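Nirka Crockery Listings

Data card and notes for reuse

Nirka is a small table of second-hand crockery listings, put together from the stock books of two op shops, one in Lanholm and one in Aguiar. It holds 479 rows, one per listing, saved as a single CSV file in UTF-8. Prices are in Australian dollars.

Fields

listing_id: the shop code followed by a running number
shop: LAN or AGU
item: plate, bowl, cup, saucer, jug or other
pieces: how many were sold together
body_colour, rim_colour: plain words, lower case
condition: good, worn, chipped or unwashed
price: the ticket price, before any discount

Missing values

Price is blank in 18 rows where the ticket had faded. Leave these blank — a zero means the item was given away. Another 12 rows have no shop code because the page was torn.

Cleaning

Spelling was brought into line (grey, never gray) and maker names were dropped, as the two shops recorded them so differently. Listings from before the Aguiar shop moved are kept in a separate file, prutameo_old.csv, which has no colour fields.

Known problems

Lanholm priced by the set and Aguiar by the piece until April. Divide by pieces before comparing the two. Jugs are under-represented.

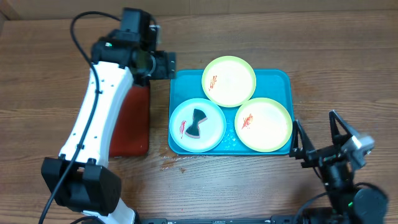

Colour is the field most likely to need checking, as the stock books often gave one word for the whole item. Use body_colour for the main surface and rim_colour for the edge, and leave rim_colour blank if the two match. A cream plate with a pale yellow-green rim is entered as cream and yellow-green. A reddish-brown smear like the one on the top plate stays out of both colour fields. Corrections can be sent as a CSV with the same headings, up to 90 rows at a time.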